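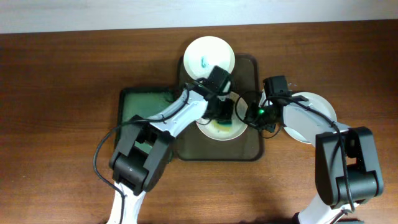
My uncle left me the kitchen at number 67 because I was the only one in the family who never asked for it. The letter arrived in December, to the address of the school where I was teaching, and the director brought it to me in the middle of the lesson. She thought it was from a bank. I read it in front of the children, who were drawing rivers, and then I read it again in the bus, and when I came to Letudis with one suitcase I had still not understood it completely.

He left me the kitchen, not the house. The house was divided between other persons. The upper floor belonged to my cousin Ilse, the cellar belonged to a man who repaired clocks, and the garden went to the church. But the kitchen had its own door to the street, and a paper from the notary with its own number, 976, and this was mine. It had a white wall, a brown table, a window too high to look out of, and a sink which was shared with Mr. Nnamdi Fashola.

"Shared in what way?" I asked the notary.

"It stands in the contract," he said. "He has the right to wash."

I found Mr. Fashola there on the first evening. He was a tall man with gray eyebrows, and he was wearing an apron over a very good shirt. He had put his trays on the table and his plates on the trays, and he did not stop when I came in with my suitcase.

"You are the niece," he said. "You may sit, but please not on this side. This side gets wet."

I sat on the other side. I had traveled for nine hours and I wanted tea. He was cleaning a plate with a small sponge, yellow with a green back, and he moved his hand always in the same direction, from the middle to the rim, and then he lifted it and began again from the middle. I had never seen a person take so much time for a plate. When it was finished he held it against the lamp, found something which I could not see, and put it back on the tray.

"My uncle never wrote about you," I said.

"He did not write about anybody. He was a bad writer of letters. But he dried very well."

This was how I learned what my uncle did in his evenings. In my family we had believed that he played cards.

Mr. Fashola had a restaurant before, in the harbor street. It was called Akinola, after his mother's village, and for some years it was so full that people ate standing. Then the ferry changed its harbor and the people changed with it. He sold the chairs, the oven and the sign. The plates he did not sell. They were in boxes in the corridor behind the kitchen, packed in newspaper, and every evening he took some of them out, washed them, let them dry, and packed them again. My uncle gave him the right to do it in writing, with a stamp.

I thought that this was a sickness. I thought so for the whole first week, and I wrote it to Ilse, who lived above our heads but preferred letters. She answered on the back of my own page: *Leave him. He pays for the water.*

So I left him. I cooked my soup early, before he came, and then I corrected the exercise books which the school still sent to me, because I had promised to finish the year. He worked and I worked. The table was large enough. His tray was so dark that in the evening it looked like a hole in the wood, with the plates floating over it, and sometimes I looked at it instead of at the exercise books. The children had written about what they wanted to be. Many wanted to be pilots.

Under the window slept Brundo, the dog of the clock repairer. He was not allowed to be there, and he came always.

The blue appeared when I had lived there a month. It was a small mark on a plate, not larger than a fingernail, the color of the sea in a school atlas. Mr. Fashola called me to look. He did not touch it.

"Did you eat something blue?" he asked.

I said that I did not know a food which was blue.

"Did you paint?"

"I don't paint."

He took the sponge and removed it in his usual way, from the middle to the rim. The next evening there was another one, on another plate, which had come directly out of the newspaper. He opened the newspaper again and read both sides of it, as if there could be an explanation printed. There was only a report about onions.
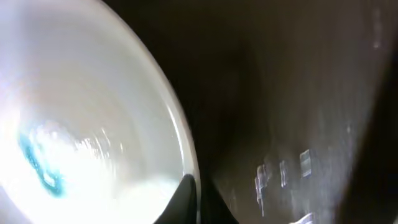
In the corridor, the boxes stood in the order of the years, and he would not let me open them out of order. The plates came from the good years, he told me, and behind them were the bowls, from the year when his wife was still cooking. He had not washed the bowls for a long time. My uncle had always found a reason to go to bed before they reached that box. But now we reached it, and I was the one who pulled the paper away, and in the white of the bowl there was the blue again, much more of it than on any plate. It was curved like a comma, pale at the top, and at the lower end so thick and strong in color that I looked first at my own fingers to see if it had come from me.

Mr. Fashola sat down. I had not seen him sit before. He sat on the side which gets wet.

"Flokum," he said after some time.

I thought that this was a word from his language, perhaps a curse. It was a powder. They had sold it in the harbor in those days, in a paper cone, for the color of cakes, and his wife had bought it for a wedding. The bride wanted everything blue, the rice also. His wife said that blue rice was an offense to God, but the family of the bride had paid in advance. She stirred and stirred. The powder was in her hair and behind her ears. She laughed so much that she had to go out to the street.

"And did they eat it?" I asked.

"They ate it all. They had blue teeth in the photographs. The bride's father came with the photographs to complain, and she gave him a coffee, and then he laughed also."

"Then it is only old powder," I said. "It went from the bowls to the plates through the paper."

"The boxes were closed."

"Paper is thin."

"The boxes were closed with tape," he said, "and I was the one who closed them, seven years ago, and before I closed them I washed everything. I washed it for 4 days. Do you think that I would pack a bowl like this?"

I did not think it. I had seen him with a clean plate against the lamp.

We put the bowl on the tray, at the upper end, and we did not wash it that evening. He went home without taking off his apron. I heard him go down the whole street, because his shoes were also very good and had leather soles. I stayed at the table with the exercise books. One boy had written that he wanted to be a person who knows where things are, so that other people can ask him. I gave him the best mark, although there were mistakes in it.

Then I did something which I am still a little ashamed of. I put my finger in the blue and I tasted it. It was sweet. There was a taste of lemon in it, quite fresh, and I stood in my own kitchen and had to hold the edge of the table. The dog woke up and looked at me. I gave him the finger, and he found it good.

I did not tell this to Mr. Fashola. I told it to Ilse, in a letter, and for once she did not answer on paper but came down the stairs in her slippers. She looked at the bowl with her hands behind her back.

"She used to sing in this kitchen," Ilse said. "Before your time. She came here when the restaurant was closed, and our uncle peeled her potatoes."

"Uncle could peel potatoes?"

"Very badly. She threw one at him."

She went up again. I understood a little better why he had put the stamp on that paper, and why he went to bed before the bowls.

The next evening Mr. Fashola came later than usual. He had shaved, and he had brought a new sponge, which he bent between his fingers to make it soft. He laid out the plates on one side, one on top of the other. He stood in front of the table for such a long time that I closed my exercise book.
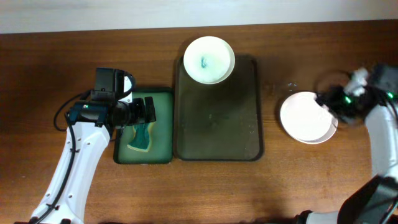 "What do we wash first?" I asked.

"The plates first, and the bowl at the end, when the water is fresh again."

He said *we*. I took the towel from the nail, where it had been hanging since my uncle. It was stiff like a board and I had to shake it. He passed me the first plate and I dried it, and he looked at how I did it and said nothing, and passed me the second. I learned that one must not press. I learned that the underside also has to be dried, the small ring on which the plate stands, because there the water hides itself and comes out later, in the box.

When only the bowl was left, he changed the water. He tested it with his wrist as one does for a baby. Then he took the new sponge, began from the middle, and stopped.

"It could be that it does not come back," he said.

"It could be," I said.

He thought about it. Above us Ilse was walking from the window to her bed and back. The clock repairer called the dog from the street, and Brundo did not go.

"She would not like it dirty," said Mr. Fashola, and he washed it, from the middle to the rim, and the water turned blue in the sink and went away. I dried the bowl and held it against the lamp for him. He did not look for anything this time. He asked if I had tea.

I put the kettle on. There was some rice left from my lunch, in a covered pot on the stove, and he asked if he could have it also, he had not eaten since the morning. I took off the lid and looked in, and then I got two spoons.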